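Lalldale Washed Muslin Cloth, Double Layer

Item 174
Cloth by the yard and ready hemmed
Page last changed 28/05/2018

We've been cutting, washing, sewing and generally living with this muslin for a good while now, and it's still the cloth we reach for first. It's a double layer cotton, two thin sheets of open weave caught together with tiny stitches every half inch, so you get something that drapes like a single layer but has a bit of body when you fold it. It comes off the loom at the Lalldale mill looking flat and a little papery. Then it gets washed, tumbled, and washed again, and the two layers shrink at slightly different rates, and that's where all that lovely crinkle comes from!

You can buy it as yardage, or as squares that we hem here in the shop. The squares are the same cloth, cut from the same rolls, so if you start with a square and decide you want curtains, the colors will match as long as you order from the same dye lot.

What people make with it

Baby things, of course. Burp cloths, swaddles, sleep sacks, the little bibs with a snap at the back. But it goes much further than that. Annapurna Alva, who runs our cutting table, has made three summer robes out of it and a set of pillowcases she swears she'll never iron. Customers have sent us pictures of scarves, café curtains, bread covers, a picnic skirt with enormous pockets, and the lining for a quilted jacket (gorgeous, and very warm for its weight).

It's a friendly cloth for beginners too. It doesn't slide around the way a lawn or a voile does, it takes a pin without complaint, and the crinkle hides a wobbly seam. The one thing it does do is fray, so finish your edges. A zigzag is plenty. French seams are nicer if you have the patience.

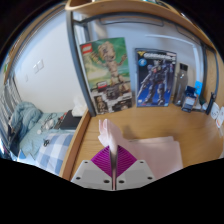
Pale pink cloth, folded, on a light wooden desk.

Colors

Natural is the undyed cloth, a warm cream with the odd fleck in it. Oat is a shade darker. Then there's Pebble, Fog, Brick, Pond and Shell. Shell is a soft pink that leans a little toward peach in morning light. Pond has been through two versions; the current one is greener than the old one, and if you're matching to something you bought before last October, ask us for a snip first. Snips are free and we put them in a plain envelope.

Dyed colors are done in small lots by Willy Segers at the Flesalia dye house. He keeps a card for every lot and the number is written on the end of the roll and on your packing slip. Please hang on to that slip. If you need more of the same lot we'll look for it, and quite often there's a piece left on the shelf.

Details

Fiber: 100% cotton
Construction: double gauze, two layers, tacked
Width: 52 inches after washing, selvage to selvage
Sold in: half yard steps, one yard minimum
Ready hemmed squares: 28 inches and 47 inches
Hem: narrow double fold, cotton thread in a matching color
Shrinkage after our wash: 2 percent in length, a hair less across
Roll sizes for trade customers: see below

Washing

Wash it warm or cool, with whatever soap you normally use. Skip the fabric softener, which coats the threads and makes the cloth less thirsty. Tumble on low for the most crinkle, or line dry and give it a good snap when it comes off the line. If you iron it, it goes smooth and a bit wider, and then crinkles right back up at the next wash. Brick and Pond should go in with darks the first couple of times. We've never had Brick run on anyone, but it's a strong color and a white shirt is a white shirt.

Cutting and sewing notes

Let the cloth rest flat overnight before you cut it. It stretches on the roll, and it really will draw back up by morning.

Use a sharp, fine needle, a 70 if you have one. Lengthen your stitch a touch. If your machine likes to swallow the corner at the start of a seam, begin on a scrap and run straight off it onto the cloth.

For gathers, use two rows of long stitches and pull them slowly. Mihret Mamo taught our gathering class last spring and her trick is to pull from both ends toward the middle, a few inches at a time, then leave it alone while you go make tea.

Don't pull threads to find your grain. The layers don't always agree with each other, and you'll end up chasing one of them across the table. Follow the tacking stitches instead, they run true.

Rolls and trade orders

We had 1,875 yards of Natural come in with the last delivery, so there's plenty of that for bigger jobs, and it can go out on full rolls or part rolls. Dyed colors are in shorter supply. For anything over 20 yards in one lot, write to Elango Marar before you order and he'll tell you what's really on the shelf.

If you like this one

The Fernandes single muslin is the same idea in one layer, much lighter, very good for straining cheese and for veils. Pollevitz makes a four layer blanket cloth in Natural and Fog that's heavenly on a cool evening, though it's a slow thing to dry. We keep both in the same room as this one, so they can all ship together.

Folded cloth goes out in tissue, and full rolls go in a tube. If you'd prefer your yardage rolled, put it in the notes box when you order.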